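Equipment Plan and Budget, Section 4: What We Would Buy

Our group had to decide how the department should spend its equipment money for next year. The first draft, written mostly by Urmas Grigaitė, asked for one Plilleck arm at $2,000. I was against it then and I am still not convinced, so this section covers both sides.

The case for the arm is easy to make. It repeats the same motion all day and looks good at open house. The Plilleck quote leaves out the mounting table, the spare pads and the yearly software fee, though, and when we asked for those prices in February the answer was "contact sales." A budget line with a blank in it should not be approved.

The Oosthuizen hand-held kit costs $1,299 and includes two grippers, one for each hand. Memard sells something similar but would not give us a delivery date. Marina Ververidis argued that hand-held tools let us collect tidying tasks in ordinary homes, where a bench arm can't go. Picking up light packaging and putting it in a waste bin is the task we planned around.
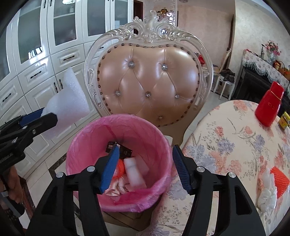 I agree with her on access. I don't agree that the kit is cheap. Pads wear out, and the Zidar replacements are sold only in full sets. Nobody in the group has worked out the hours of labor either, and a person has to hold these things for every single trial.

Our request is for one Oosthuizen kit, a set of spare pads, and no arm until Plilleck sends a complete price. Urmas has asked that his objection be noted.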